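Print this page
E-mail this to a friend
Reading time: 7 minutes

Project report: the hand that wouldn't let go (and then did)

I picked the grasping project at Istudthorpe because it sounded like the fun one. You get a humanoid, a desk and some fruit, and by the end of term the fruit is supposed to go in the basket when you ask. My supervisor, Rutilio Arellano, did warn me that hands break more than anything else in the lab, and I nodded and wrote it down and didn't really take it in.

The plan was simple enough. I'd teach the robot to move each piece of fruit by running it through the motion myself, then train on those runs, then let it have a go alone. We call the control program Heffernan, after the old name of the building, and it does the boring part of turning what I want into joint angles. By February I had plenty of recorded runs with the banana and I was feeling pretty pleased with myself.

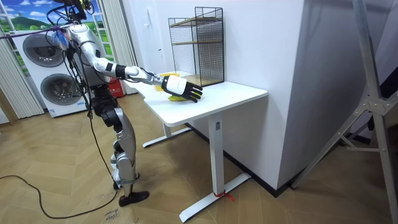

Reaching for the banana, fingers part curled.

The fault first turned up in the middle of an afternoon session. I'd sent the open command and the hand stayed shut. Not tightly, just sort of stuck there. I sent it again, nothing. Then, a good few seconds later, all the fingers sprang open together and the banana went on the floor. I laughed, put it back and carried on, and that was my first mistake, as I should have stopped and saved the log. When it happened again before tea I had nothing from the first time to compare it with.

I then did what I think most people would do and blamed my own code. I spent two whole evenings going through the bit that queues up hand commands, and I did find a bug in there (I was clearing the queue in the wrong place) but fixing it made no difference at all. The hand still froze. Out of 61 logged grasps that week, 7 had a late release, and I couldn't see any pattern in which ones.

Rutilio's advice was to stop grasping things and just hold the arm out over the desk with the fingers straight, and see if the hand kept reporting its position properly. Very dull to sit through!
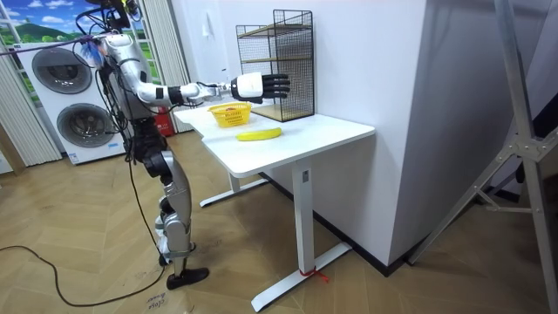
I sat with the log open on my laptop and moved only the elbow, a little at a time, back and forth. With the arm well stretched the finger readings were fine. When I bent the elbow past a certain point they stopped updating, and the last good numbers just repeated over and over. So the program thought the fingers were where they'd been a moment ago, and it held back the next command until it heard something new. Once the elbow straightened again the readings came back and everything it had been saving up went out in one go. That explained the spring-open, which had been bothering me most.

The cause was a connector on the hand's data lead. It hadn't been pushed fully home, and bending the arm tugged it just enough to lose contact. I'm a bit embarrassed how long it took me to get there. I'd looked at that arm every day for weeks, but I never put a finger on the plug.

There is a safety side to this and I don't want to skip over it. With a banana, a late release is only annoying. But I'd got into the habit of leaning in to straighten the fruit between runs while the motors were still live, and a hand that acts on a command from several seconds ago could easily have closed on mine. I filled in a near miss form, my first ever, and we agreed some changes:

- motors off before anyone reaches over the desk, every time
- if finger readings are older than 20 milliseconds, Heffernan drops the queue and holds still
- the stop button stays in somebody's hand during a run
- tug test on the hand connectors at the start of each session

The second one took me longest. My first version was far too jumpy and halted the robot nearly every time it moved. I ended up borrowing the filter from Benuris, last year's project, which had already sorted out the same problem for the leg sensors. I wish I'd read their report sooner.

After that I went back to proper tasks and added the other fruit.
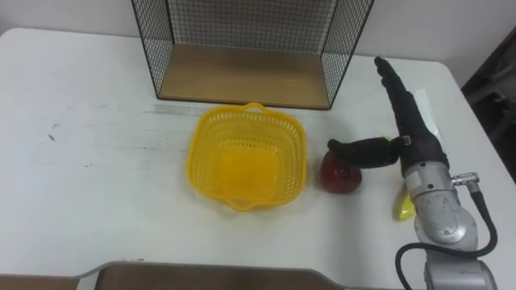
A fingertip on the red fruit, with the yellow basket alongside.

I did 27 grasps with the plug properly seated and had no late releases. I know that's a small number, and Rutilio has already pointed out that a fault like this can hide for ages, so I'm not claiming it's cured. I'd like to repeat the elbow test with the lead clipped down so it can't pull. We also need to think about Torkorness, the two-handed project starting next term, which will use the same kind of lead on both arms and bend them a lot more than I did.

Marks lost for my time plan, I expect, as I'm around three weeks behind it. The results tables and the full fault log are in the appendix, including the evenings I spent on the wrong bug.

Print | E-mail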